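10.6.25, Messplatz 2, Displaylabor

Endlich ist das Cindano-Panel da! Jonas hat es gleich heute früh aus dem Karton geholt und an die Haworth-Platine gehängt, und es lief beim ersten Einschalten. Kein Flackern, keine toten Pixel, soweit wir das mit der Lupe sehen konnten. Nach dem Theater mit dem Atel-Muster tut das richtig gut.

Aufwärmzeit wie immer eingehalten, dann Weißpunkt und Leuchtdichte. Spitze im Vollbild: 477 cd/m². Kontrast 1507:1, zweimal gemessen, weil ich dem ersten Wert nicht getraut habe (Sonde saß leicht schief, zweiter Durchgang mit Stativ, gleiches Ergebnis). Das ist für ein IPS dieser Klasse wirklich schön. Schwarz wirkt auch von der Seite noch ordentlich, nur in der Ecke links unten hellt es etwas auf. Jonas meint, das kommt vom Rahmen, der dort drückt. Schrauben morgen mal lockern und nachmessen.

Gamma: bis in die Mitten sauber, unten zu steil. Die ersten sieben Graustufen saufen praktisch ab. Mit der neuen Tabelle von Demetrius sieht es schon viel besser aus, Stufe 4 kann ich jetzt von 3 unterscheiden, 2 und 1 noch nicht. Tabelle liegt unter monley/lut, die alte bitte NICHT löschen, die brauche ich zum Vergleich.

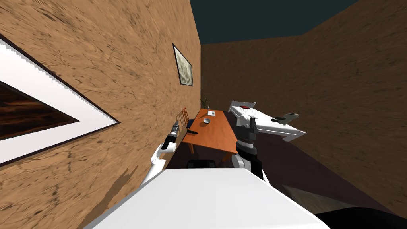
Eintrag: Bastian Kleinschmidt / Messungen: Jonas Mayrhofer

Stromaufnahme ist die eigentliche Überraschung. Bei halber Helligkeit 14 % unter dem Atel, gleiches Testbild, gleiches Netzteil. Ich hab erst gedacht, die Dimmung hängt, aber die Leuchtdichte stimmt. Wenn das auch warm so bleibt, können wir beim Monley über den kleineren Akku reden, und Lorraine wäre glücklich mit dem Gewicht!

Offen:
PWM-Frequenz, Photodiode ist noch bei Roland
Blickwinkel vertikal (heute nur horizontal gemacht)
Dauerlauf über Nacht, Lüfter vorher abkleben
Touch-Folie: Reflexion mit und ohne, Muster kommt wohl erst im August

Noch was zur Sonde: die Kalibrierdatei auf dem Laborrechner ist die alte. Ich hab die neue lokal bei mir und kopiere sie rüber, bis dahin bitte keine Farbwerte ins gemeinsame Blatt eintragen. Leuchtdichte ist okay, da lagen beide Dateien gleichauf.

Jonas lässt das Panel jetzt auf Grau 50 stehen und schaut nach dem Essen, ob etwas einbrennt.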